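Über uns

Schön, dass Sie zu uns gefunden haben! Die Sprachschule Vurar gibt es jetzt seit 27 Jahren, und angefangen hat alles mit einem Abendkurs Portugiesisch, den Nokuthula Modise damals in ihrem Wohnzimmer gab (bei viel zu starkem Kaffee, wie sie selbst zugibt). Heute lernen bei uns mehr als 109 Menschen zwischen 16 und 80 Jahren, vormittags, abends und im Dezember auch beim Liederabend, auf den sich das ganze Haus freut. Rónán Gilmartin leitet die Englischkurse, Nipon Boonyarit unterrichtet Thai und hilft auch gern bei der Kurswahl.
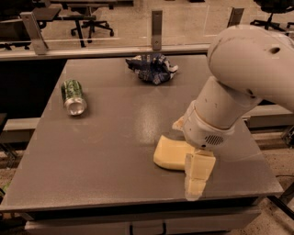
Kommen Sie einfach zu einer Probestunde vorbei, wir freuen uns auf Sie!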